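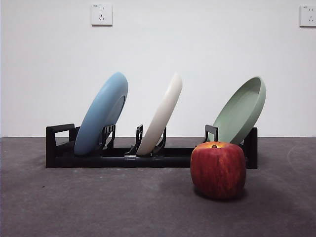
Side camera. Blue, cream, green in the rack, apple out front.

Tuesday, Stindach lab, bench by the wall

Got in before everyone else and had Jivo to myself for a while, which almost never happens in September. Goal for the day was to get a clean set of demos for the plate task and stop changing things halfway through. Half a success, I'd say. I changed one thing. Maybe two if you count the apple.

For anyone in the club reading this who missed last week: the Akpan Challenge put out the final wording for the kitchen round, and it's plates into a rack, plates out of a rack, plus one "unrelated item" that has to get moved without knocking anything. They don't say what the unrelated item will be. We argued over it for most of a meeting (a sponge! a mug! a banana, which would be mean) and settled on an apple for practice. It's round, it rolls, it's forgiving if you drop it, and there's always one in somebody's bag.

So the starting layout is the rack along the wall with three plates in it, apple in front toward the green end. Teleop from the leader arm, both cameras recording, Gondent doing the logging. I restarted Gondent before every block just to be safe, after what happened with the timestamps last time. If you don't know what happened with the timestamps, go back a few pages and feel sorry for me.

First block, plates only

Pulled each plate out and put it back in, one plate per episode, blue first. The blue one has turned into my favorite. Coming in from the left there's nothing to dodge except the handle on the end of the rack, and once the fingers are lined up with the rim you can go straight in and close.

The cream one is a pain. From the side camera it's nearly edge-on and you'd think there was loads of space around it, and then you bring the gripper in and clip a divider. I clipped it over and over. I tried coming in higher, then tilting the wrist more, then muttering at it. Tilting the wrist more is the thing that helped. If you're driving, start your tilt before you get above the rack and hold it all the way down, don't try to add it at the last second. The leader arm gets twitchy in that part of its range and you'll jab something.

Green was fine when I was patient and bad when I wasn't. It's close to the tall end post and there's only one comfortable side to grab from. I wrote GREEN = SLOW on a sticky note and put it on the leader arm. Please leave it there.

Total for the block: 61 episodes recorded, and I kept the ones where I'd be okay with a policy copying me. I went back through with the playback at double speed and threw out everything where the rack got shoved. A rack that slides an inch during a demo looks harmless, but then the policy learns that pushing the rack is part of the job, and we spent all of last spring unlearning that with the drawer task. So be strict! If the rack moves, toss it. Doesn't matter how pretty the grasp was.

Wrist camera stuff

Took a longer break here and went through the wrist video, mostly to settle the argument from the group chat over whether that camera sees enough of the rack when the arm is in its ready pose. My side of the argument was yes. The other side was "no, it mostly sees gripper."

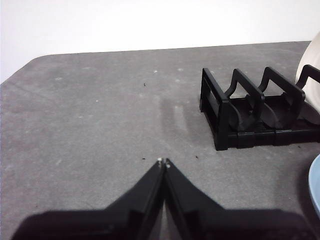
Wrist view with the fingers nearly closed, off to the left of the rack.

Okay, so the other side has a point. There's plenty of rack in the right half, the near end frame and the dividers are easy to read, but as for plates you get part of a white one up in the corner and a sliver of light blue at the edge. And the fingers take up a lot of the bottom. If the policy has to pick a plate from a pose like that, it's leaning on the side camera for most of the decision.

I'm still not in favor of moving the mount. We'd have to redo the calibration, all the old data would be stale, and whoever prints the new bracket will print it a little bit wrong (me, it would be me). What I'd like to try first is changing the ready pose so the wrist is rotated farther toward the rack. It costs us nothing but a new line in the config. I started a branch for it called ready-right. Haven't pushed it yet, the laptop was being grumpy about the wifi in Stindach again.

Also noticed while scrubbing through: the bench has picked up some little dark specks. The gray surface is mottled anyway so they hardly show, but a wipe-down before recording wouldn't hurt. New rule, or new suggestion, I don't have the power to make rules. Wipe the bench, let it dry, then turn the cameras on. The cloth is in the second drawer with the hex keys.

Second block, with the apple

More fun than the plates, I have to admit. The apple is pretty big and a bit boxy, with a flat-ish top, and it only just agrees with how wide our gripper opens. You have to come down centered on it. If you're off to one side, one finger touches before the other and the thing turns, and then you're chasing an apple around the bench with a robot while people walk past the door and look in.

Things I tried, in no special order:

Grabbing low. Works okay, but the fingers get close to the surface and I don't love that. Jivo has a tiny bit of sag when it's reaching out and I was waiting for a scrape the whole time.

Grabbing at the widest part. Best of the lot. Close slowly, stop as soon as the current reading jumps, lift straight up.

Grabbing by the top, near the stem. No. Slides right out. Very funny, don't bother.

Pushing it instead of picking it up. The wording says "moved," so technically I think a push would count, and I got it to slide and roll a little way along the bench. But you can't tell it where to stop, and if it rolls into the rack that's points off. I'd keep it as a backup for when the grasp fails twice.

The bit I want the rest of you to practice is carrying it past the plates. When you've got an apple in the gripper your sense of where the hand ends is wrong, and I kept forgetting there was something sticking out below the fingers.

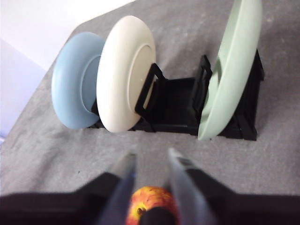

My fix was to back away first and only then go sideways. So it's up, back toward the base, across, and down, with no diagonal moves at all until you're well clear of the rack. Looks silly and slow on the playback but I didn't touch a plate once after I started doing it. We can shave the time later. The Akpan rules give more for zero contact than they do for speed anyway, I reread that section at lunch.

Kept 19 apple episodes. I was hoping for more, and I could have padded it with some so-so ones, but I'd sooner have a small pile I trust. If somebody wants to add to it on their own time, please match my starting layout (check the side camera against the picture at the top of this entry, it's quicker than measuring) and write your initials in the notes field so we can tell the drivers apart. We all drive differently. I'm apparently the one who hovers.

First training run

Couldn't resist. Kicked off a little run on the plate demos only, 3000 steps, small batch, just to see if the data loads and the loss goes the right way. It loads! It goes the right way! I'm not reading anything more into it than that. I let it drive the arm for a few tries with my hand on the stop button, and it went over to the blue plate with a lot of confidence, closed its fingers in front of the plate, and lifted a handful of air. Then it carefully carried the air to the drop spot. Full marks for the carry.

My guess is the depth is off on the approach and it's the wrist view again, same as the argument above. Could also be that I always paused a moment before closing and the policy doesn't know how long the pause is meant to last. We had the same thing with the blocks, if anyone remembers. Next time I'm going to try to close without the pause and see whether it changes anything. One change at a time though, so either the ready pose or the pause, not both on the same day.

Small stuff

Leader arm's second joint is squeaking. It doesn't seem to affect anything, it's just annoying.

Gondent dropped the side camera one time in the apple block. It showed a green light the whole time it wasn't recording, so please look at the file size after each episode and don't trust the light.

The rack has slid a bit between sessions before and I'd like tape marks for its corners. We're out of the dark tape. There may be some in the Stindach supply closet, I didn't have the key.

The apple goes in the fridge overnight. It has a label on it now. Do not eat the apple.

For next time: push the ready-right branch, record a short block from the new pose with just the cream plate, and get at least one other driver on the apple. I can be in from 2 onward most afternoons if someone wants to take turns. Data from both blocks is copied to the shared drive, and the rejects are in their own folder in case you disagree with me on any of them.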